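Sorting Small Parts and Loose Bits: Your Questions

Maite Arrieta answers the questions that come in through the shop counter and the contact form. She has been sorting other people's drawers for a living long enough to distrust most of what is sold for the purpose.

Do I need to buy a drawer system before I start?

No. I would go further and say please don't. Most of the people who write to me have already bought one, usually a tall one, and it is standing in the corner with four drawers full and the rest holding a single screw each. Tip everything out first. See what you have. Then decide whether you need anything at all, and I suspect you'll need less than you think.

The Devedberg unit everyone asks about has 40 compartments. I have yet to meet a household with 40 kinds of anything small.

What should I tip it all out on?

A dark, flat, plain surface. A tea towel will do if it has no pattern. I've been told that white is better as it looks cleaner, and I don't agree. Most loose bits that end up in drawers are white, cream or clear: picture hooks, plastic feet, blanking plates, spare tiles from a game, the little covers that go over screw heads. On a white table you lose them.

Is it true that an open tray beats a box with a lid?

For sorting, yes. For storing, it depends on how much dust you can live with.

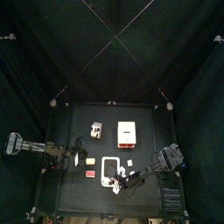 Trays get recommended as if they did the work themselves, and I'd like to see that claim tested by somebody who isn't selling trays. What a tray does well is give you one place to put things down that isn't the table. The useful sort has a pale rim and a dark inside, like the white-framed one near the middle of the table, and the blocks to its left are sitting where I'd want anything undecided to sit: outside it. Once an undecided thing goes into the tray it is never decided. Flat pieces are the worst for this. A card or a small square of plastic slides under something else and you find it in January.

How big should the tray be?

Small enough to fill in one go. If you buy the large one you will use it as a second drawer. Lellik do a shallow one that I use myself, although the corners are too tight for my fingers and I have said so to them twice.

Do labels help?

Less than the label makers would have you believe. A label helps the second person in the house, and it helps you for the things you touch once a year. It does nothing for the things you use every day, as you already know where those are. The trouble is that people label first and sort afterwards, and then they are stuck with a drawer called "Misc. Kitchen" for ten years.

Write on masking tape in pencil. Leave it a month. If the word is still right, make a proper label.

What about boxes with a slot in the top?

Good for one thing, which is dropping in what you mean to keep but don't need to see: spare keys, batteries on their way to recycling, receipts if you must. Poor for everything else. You can't tell what's inside, so you tip it out every time, and then you are back at the beginning with a messy table. I'd also check that the base comes off before paying for one. The Llorente box I was sent to try has a glued base, and getting a coin out of it took a butter knife and most of a lunch break.

My partner Telmo says everything should be sorted by colour. Is he right?

This one is from my own house, so I will be careful. Telmo Requena is a patient man and he sorts by colour. It looks very nice on a shelf. It also puts a red fuse next to a red button next to a red bit of toy brick, and when the fuse blows at night I want the fuses together. Sort by what you'll be looking for when you need it. Colour is fine inside a group, once the group exists.

Someone online claims to have saved 2000 hours by sorting. Is that likely?

I'd want to see the diary. I have also been sent a chart from Baltari that gives a figure of 1160 lost items per home, with no word on who counted them or what they called an item. Sort your drawer if the drawer annoys you — that's enough of a reason, and you don't need a chart.

How long should one drawer take?

An evening, if you don't stop to mend things. Mending is where it goes wrong. You find the handle, then you look for the pan, then it's bedtime and the table is still covered. Put repairs in a bag and close the bag.

Should I use tweezers or a gripping tool for tiny pieces?

Fingers, mostly. Tweezers for watch screws and beads. I was given a magnetic pick-up wand and it picks up everything, including the things I had just finished sorting.

What do I do with bits I can't identify?

Keep them together in one jar with the month written on the lid. One jar only. When it's full, go through it and throw away whatever you still can't name. People tell me the part will turn out to be vital the day after. It has happened to me 2 times, and both times the shop had a replacement for less than a cup of coffee.

Can I send you a photo of my drawer?

You can, through the contact form. I answer on Mondays. Please don't tidy it first.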